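From: Zoila Tello
To: home-machines list
Subject: Re: Can any of them put the shopping away yet?

Hello all,

I've been meaning to answer Brayan since his message came round, and then I got stuck under a pile of marking, so apologies if the thread has wandered off by now. I'll leave the bit I'm replying to in, as some of you only get the digest.

Brayan Correa wrote:
> My mother is 81 and has decided she wants a robot for the kitchen.
> She's seen a clip of one wiping a worktop and now every phone call
> is "have you asked your list people". I don't need it to cook. I'd
> settle for something that takes the shopping out of the bags, puts
> it where it belongs and clears the table after lunch. She'd pay
> proper money for it too. Is this a real thing I could buy by next
> September or do I tell her to keep the home help?
>
> Also, does anyone know if the Plirel arm is any good? The leaflet
> says it can do "everyday tidying" and then doesn't say what.
>
> Brayan

Keep the home help, Brayan! And tell your mum I said so, she can be cross with me instead of you.

I say that as somebody who really does like these things and has spent far too many evenings with one. We've had an arm on the bench at Flores for a good while now and the whole job we've set it is your job, more or less: pick up the food, put it where it goes. Play food only for now (real tomatoes were a short and messy chapter).

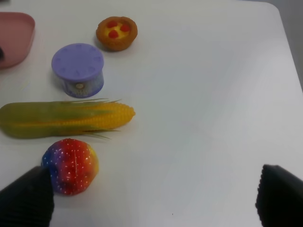 Picking up is the part people expect to be hard, and for single things on a clear table it's come on no end. Give it plenty of room round each item and you can go off and put the kettle on. What still trips it up is shape, and which bit of a thing counts as the thing. A little tub with a flat lid is dead easy because the sides are straight and there's nothing to argue about. The corn is a pest. It's got those pointy bits of husk sticking out near the tip, and a gripper that closes on a strand of husk thinks it has hold of a corn cob. It hasn't! You get a lovely confident lift with nothing much on the end of it. The round fruit with all the colours has its own trouble: if the fingers come down a touch off centre it rolls, and then the arm goes after where the fruit used to be. The tart I worry about mostly because of how I'd want a real one handled, and I wouldn't trust it with a real one.

Consuelo Arboleda keeps our tally, and over the last run we did 940 tries, of which 363 were corn, which tells you who's been winning. She had us slow the closing down and come in from the side, and that helped a lot with the husk, though it made everything else take longer. Teófilo Nina thinks we should forget about the fingers altogether and use a suction cup. He's thought that from the start and he may yet be right about the tub. I can't see it working on sweetcorn.

Then there's the other half of your question, the putting away, and I think that's where the leaflets get a bit cheeky. Dropping a thing into a big open bin is one job. Putting it into a cupboard that already has things in it is quite another, and your mum's cupboards (if they're like my mum's) have a tin balanced on a packet balanced on a jar that's been there since the last kitchen. The arm has to know what can be leaned on, what can be shoved along and what mustn't be touched, and it has to work that out with its own fingers half blocking the view. People do it by feel while talking about something else.
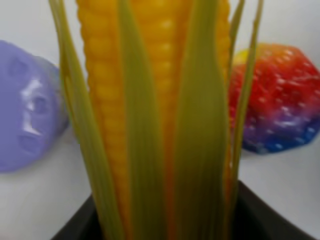

And bags! I've not seen any of them manage a proper carrier bag with the handles flopped in. Everything's touching everything, half of it is hidden, and the bag itself moves when you pull at it. Consuelo Cuadros (the other Consuelo, yes, it does get confusing) tried it with paper bags with stiff sides and got somewhere, but she was standing there holding the bag open, so you could say it took one robot and one Consuelo to unpack the shopping.

On the Plirel, I've only had a go on one for an afternoon so take this lightly. Nicely made, quiet, and the grip was gentle enough for a soft bread roll. But it wanted everything laid out with gaps, and it needed telling what each item was the first time. The Drutard one is clumsier to look at and I got on with it better. Neither of them would clear a lunch table with gravy on it, in my opinion. If you do get your mum a try of one, take your own things along. Take an onion with the papery skin coming off, a bag of rice, a mug with a spoon left in it.

Where I'd be more cheerful is shop-floor work. At Dotden they have one moving the same boxes from the same belt to the same shelf, 200 an hour, and it plods along quite happily. Same size every time, same spot, nothing with leaves on. If your mum could be persuaded to eat out of identical boxes we'd be in business.

Does anyone else on here have one working in an actual kitchen, with an actual person living in it? I'd love to hear about it, good or bad, and especially what you do about soft packets. I'll send the corn numbers on to whoever wants them, just write to me off list so we don't clog everyone up.

All the best,
Zoila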